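Reviews > Home Robotics > Open Days

Home | Reviews | Guides | Events | Contact

Torvik open day: the Gralar arm in simulation

Torvik held an open day in May at its Sandance office, and I went mainly to see the software that runs the Gralar arm. It's called Ekport. It lets you set up a room, put the arm in it and work out a job before any hardware gets moved. The demo ran 12 minutes and there was time afterward to try it.

The room they loaded was a bathroom. I liked that choice, as most demos I've sat through use a bare table. Tile, a sink and a cabinet over the counter leave a lot less space to swing an arm.

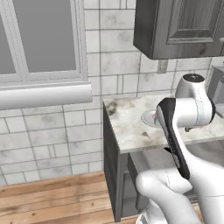 The Gralar arm at the vanity, as rendered in Ekport.

The rendering is good. Marble veining and wood grain both come through, and the shadow under the counter edge looks right. I had more trouble with the controls. Turning the view is easy, but moving the wrist a small amount took me several tries -- the slider jumps if you drag it fast. Typing in the angles worked better.

Saving a setup and loading it again was quick. The help pages are thin, and I couldn't find anything on adding your own furniture. Staff told me that is coming in a later version.

Ekport costs $1392 for a single seat, or $3500 for a shop license. That's a lot for a hobby user. For a small shop planning jobs in tight rooms I would say it's worth a trial. I'd want the slider fixed first.

12 comments | 1000 shares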